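The woman who sells plain blocks

30 May 2018 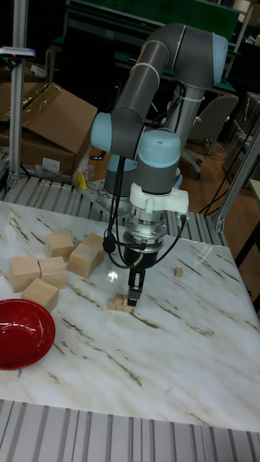

Zdenka Milošević does not paint her blocks. She has been asked to, she says, by parents, by shops and once by her own bank manager, who thought a nice red might help with the overdraft.

"Paint is a decision somebody else has made for you," she tells me, sliding a mug across her workbench at Graltlow, the two-room toy workshop she opened after leaving a respectable job in insurance. "If it's red it's a fire engine. If it's just wood it can be a loaf of bread, or your brother."

Her range is called Nillcombe and it is not extensive. There are large blocks and there are tiny cubes, all pale, all unfinished. The grain is left to do the decorating. A full set has 166 pieces, which sounds generous until you learn how many of them would fit in a sock.

Are the small ones not a nuisance? "Of course they are. I've trodden on more of them than any customer." Children under three get the big blocks only, and she is firm on that. Older ones, in her experience, ignore the big blocks for a week and then build a house for the little cubes to live in. "There's always one cube left outside. I ask what it did wrong and they look at me as if I'm simple."

She sold 700 sets last year, most of them in October, when grandparents begin to panic. A chain called Jiltel wanted more, in a tin, with letters on. She went to one meeting. "They gave me a very good biscuit."

On the matter of tidying up she is less philosophical. The sets come in a cotton bag with a drawstring, after an early box with a sliding lid proved too interesting as a guillotine. Does everything go back in the bag at her house?

"My sons are grown up," she says. "I found one in the butter dish at Easter."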